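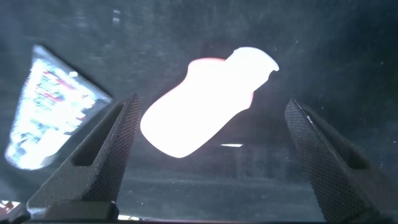
Teleop sorting demos – how many before it's worth training?

skirelier_jo
Evening all! I've finally got the arm copying my hands properly and I'm hooked. The job is a simple tidy-up: pick household things off a cloth and drop them in a basket. I've recorded 246 demonstrations by remote control so far, all with the wrist view, and I'd love to know whether I should train now or carry on. Bottles are going well. Tubes are driving me round the bend.

Sang Hồ
Train now! You'll learn more from one bad policy than from another week of collecting. Mine at Jornham came out of 26 demos and it was clumsy as anything, but I could see straight away which grasps it hadn't understood.

lathe_and_let_live
Disagree with Sang. 26 is fine if you never move anything. If the layout changes every time, 246 might still be thin. What does your clutter look like?

skirelier_jo
It changes every run. On the cloth there's usually a mix, say a milk drink bottle, a lime, a little pink bottle and a squeeze tube, with a bowl and the wicker baskets round the outside. 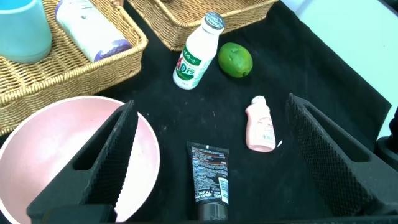
The tube is the one I keep fluffing. If I come in square to the flat end it's lovely, but if I'm a bit twisted the fingers push it along and I have to back off and try again. Do you lot keep those second tries or bin them?

Sang Hồ
Keep them! A recovery is the best thing you can show it. I only bin the ones where I sneezed on the controller.

lathe_and_let_live
Keep some. If half your tube demos start with a miss, it'll learn to miss first. I had exactly that with the Zavilent controller, a beautiful little nudge before every single grasp.

Sang Hồ
OK, fair, I've seen that nudge too. Cut the clip so it begins after the miss, then? You keep the correction and lose the bad approach.

skirelier_jo
Ooh, I like that. I could go back through the tube clips tonight.

pim_k
Have you tried guiding it by hand for the tubes? I swapped over for 5 awkward objects and the wrist angles came out much smoother. You do have to keep your arm out of the camera's way, mind.

lathe_and_let_live
I wouldn't mix the two. Different speeds, different wobble.

pim_k
Never caused me any bother, but I did slow the hand-guided ones down to match.

skirelier_jo
Right – trimming the clips first, then a training run overnight, then two short sessions by hand to compare. Will post the results, good or dreadful!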